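Help Desk > Home & Moving > Long-distance moves

Moving 385 miles with an eight-day gap between leases. What do I do with my stuff?

posted by benwood_leaver, 19 April 2019

My lease in Benwood ends eight days before my lease in Droltville begins. I asked the old landlord if I could stay on and he said the painters were booked. I asked the new landlord if I could come early and he also said the painters were booked. I am starting to suspect it's the same painters.

It's a one-bedroom apartment. There's a bed, a couch I don't love, a kitchen table, more books than I will admit to, and the usual kitchen things. A full-service mover quoted me 4,000 dollars, with "short-term holding" as an extra they would price later, which is a sentence I have learned to fear. Another one said 2,000 but wanted all of it in cash up front and had a website with one page.

I can sleep at my sister's during the gap. She has a spare room already occupied by an exercise bike, so I can bring myself and not much else. I have a small hatchback.

Has anyone done this without paying for two moves? Do I want a storage unit, one of those containers they drop in the street, or a bonfire?

3 replies

couch_skeptic

Storage unit. Get month to month and read the contract.

hallway_of_boxes

I did nearly this exact move three years ago, going from Mernholm to Droltville with a gap of two weeks, and I made most of the mistakes so they're available for you to skip.

First, the 2,000 dollar people. Full payment in cash before anything is loaded is a good reason to walk away. For an interstate move, look up their registration number. If it's all within one state, there's usually a state office that licenses movers, and a phone call will tell you if these folks have heard of it. My own bargain movers turned out to be one man and his phone, and the phone was the more reliable of the two.

Second, the container. This is what I'd do in your place. They drop it, you fill it, they take it away, it sits in their yard for the gap, and they bring it to the new address. You load once and unload once. With a storage unit you load, unload, load and unload, and by the fourth time you'll have opinions on every object you own. Ask these things before you book:

Is storage charged by the day or by the month? Mine was by the month, so fourteen days cost the same as thirty.

Does the street need a permit? Droltville did when I moved. Call the city clerk, who will be nicer about it beforehand.

What's the delivery window? "Tuesday-ish" is not a window. Get it in writing.

Third, sort out what you'll live on in the gap, and do it before you pack anything else. I did this last and spent my first evening at a friend's place with four lamps and no toothbrush. Find one open-topped thing with sides, put it on a table, and through the final week drop in whatever small stuff you keep reaching for. Whatever's in it when the truck is full rides with you.

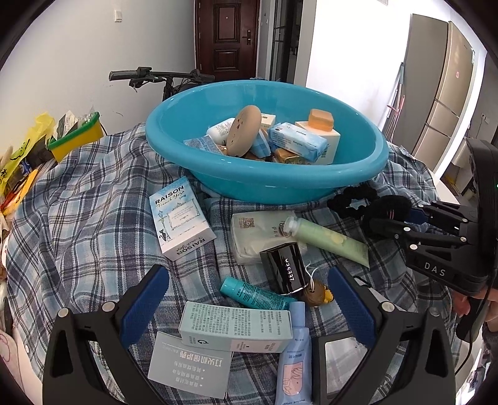 My blue basin, still in service as the do-not-pack pile.

As for order of work, this is what went well the second time I moved, when I'd learned something:

Step 1. Get rid of the couch. You said you don't love it. You'd be paying to haul it 385 miles and then not love it there. List it free, say "must collect," and accept that the first two people won't show up.

Step 2. Books go in small boxes. You will think a big box is fine. The bottom of the big box will disagree with you on the stairs.

Step 3. Take the bed apart, put every bolt in one bag, and tape the bag to the headboard. Take a photo of how it goes together. The manual is in a drawer that you've already packed.

Step 4. Go through the bathroom cabinet and the kitchen junk drawer on the same evening. Old bottles, half-finished packets, boxes that are mostly air. Throw out what's expired, and check how your pharmacy wants leftover medicine handed in. Keep the small pile in one place and don't let it spread.
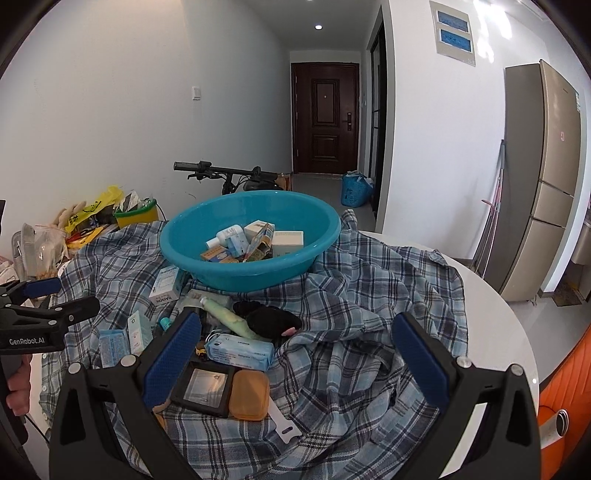
Step 5. Load the heavy things low and against the front wall of the container, side to side so the weight is even. Table on its edge with a blanket around it. Tie off every few feet. It'll be driven by someone who has no feelings about your dishes.

Step 6. Passport, lease, chargers, pillow, one pan, one mug, one towel, toilet paper. These go in the hatchback. The toilet paper goes on top.

Step 7. Call both utilities a week ahead. I did this in December and ended up with heat in the apartment I'd left and none in the one I'd moved to.

Also, ask both landlords again. Mine had said no twice, and then it came out that the painting would take one afternoon and he let me stack boxes in the bedroom three days early. Offer a prorated rent by email so there's a record of it. The worst you'll get is the painters again.

rust_and_receipts

The container advice is fine but check your renter's insurance first. Some policies cover belongings in transit and in storage, some cover a small percentage of it, and mine covered it "subject to conditions" that took up a page and a half. The container company will sell you their own plan and it may not cover much beyond the box falling off the truck.

Also I would keep the couch. Have you priced couches?

benwood_leaver

Container is booked, storage by the day, window in writing. The one-page website has since become a no-page website. My sister has moved the exercise bike eighteen inches to the left and considers this hospitality.

The couch is going. Free, must collect, one cushion slightly worse than the others.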